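Will a machine ever sort my odds and ends drawer?

My brother-in-law reckons we'll all have a robot doing the washing up by the time his kids leave school. I've had a dishwasher for 14 years and it still can't scrape a plate, so I'm keeping my marigolds for now.

I did get nosy, though, and in April I went along to an open afternoon at Werken, where they're trying to get an arm to do the dull workshop jobs (putting parts back in the right bins, mostly, which I'd pay good money for at home!). The chap showing us round was refreshingly frank. They'd logged 495 tries at picking up a part and dropping it in its bin, and 402 came good. I thought that sounded brilliant until I pictured unloading the cutlery at that rate – I'd be fishing forks off the floor all evening.

Small things are the trouble, he said. A chunky bracket is fine, but a flat washer lying on a bench can take nine goes. My mum does it with one fingernail while talking on the phone.

And then there's knowing where stuff lives. Bins and shelves at least stay put, more or less. My kitchen doesn't, and socks certainly don't.
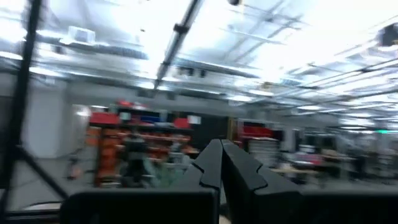 Skellell, commenting on my last post, thinks I'm being too hard on them: a shop floor only needs a machine to do one job well, and it can plod along all night with the door locked, so who cares if it's slow? Fair enough. I'd still like to know who picks up the ones it drops.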